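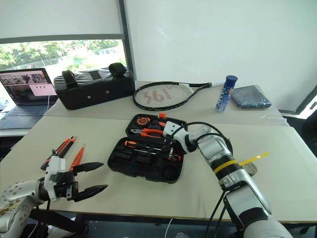
Flurham library to stay open late, starting Tuesday

Good news for anybody who gets off work at five and has never once made it to the Flurham branch before the doors lock. Evening hours are back. Tuesday through Friday, open till 9 p.m., first time since the branch cut its schedule three years ago.

The town council signed off on the money at its November meeting. Vote was 5-2. Long meeting, most of it on snow plow contracts, the library part took maybe ten minutes at the end.

Branch manager Shanthi Siddiqui said the push came from residents. A petition left at the front desk over the summer picked up 398 signatures, a lot of them from the apartments on the Desmet side of the tracks, where the bus from downtown doesn't get in until after 5:30.

"People were coming up to the door and reading the hours and walking away," Siddiqui said. "You could watch it from the desk. That gets old."

What's open in the evening: the main floor, the kids' room until 7, the public computers and both study rooms upstairs. Study rooms can be booked in 2 hour blocks, by phone or at the desk. Online booking is coming but not yet -- the old system doesn't know the library is open after five and keeps rejecting people.

What's not open: the local history room. That stays daytime only, by appointment. The book sale shelf in the basement is also closed evenings, at least thru the winter.

Parking is the one thing still up in the air. The lot behind the building is shared with Pikeo, the hardware store, and the store locks the gate at six. Store owner Lachlan Rakena said he's fine leaving it open later but wants the light by the loading dock fixed first. The town says its on the list. Until then, street parking on Mill, free after 6.

Staffing is two part-time hires plus extra hours for people already there. One of the new hires is Dinesh Chowdhury, who worked the desk at the Stelto branch before it merged with the county system. He'll run the Wednesday homework table, grades 6 and up, no sign-up. Bring your own charger, outlets are limited.

Not everybody on the council was sold. Vlasta Tóth, one of the two no votes, said she'd rather have seen the money go to Saturday hours, which currently end at 1 p.m.

"I'm not against a library being open," Tóth said after the meeting. "I'm against guessing. Families ask me about Saturdays. I don't get asked about Thursday night."

Siddiqui said Saturdays are next, if the numbers hold up. The evening schedule is funded until the end of June and the council wants a door count before it renews anything. The target is 50 visitors a night, averaged over the winter. Story nights and club meetings count toward that, the book drop doesn't.

Clubs that want a regular evening slot should get in touch soon. The chess group has Thursdays already, and a knitting circle run by Sandamali Matubbar is moving over from the church hall, first Friday of the month, beginners ok.

Monday hours don't change, 10 to 5. Closed Sundays, same as before. Holiday closings haven't been posted yet -- call the desk to check.

Cards are free for town residents. Bring something with your address on it. Out-of-town cards are $3 a month and can be paid at the desk, cash or check only for now.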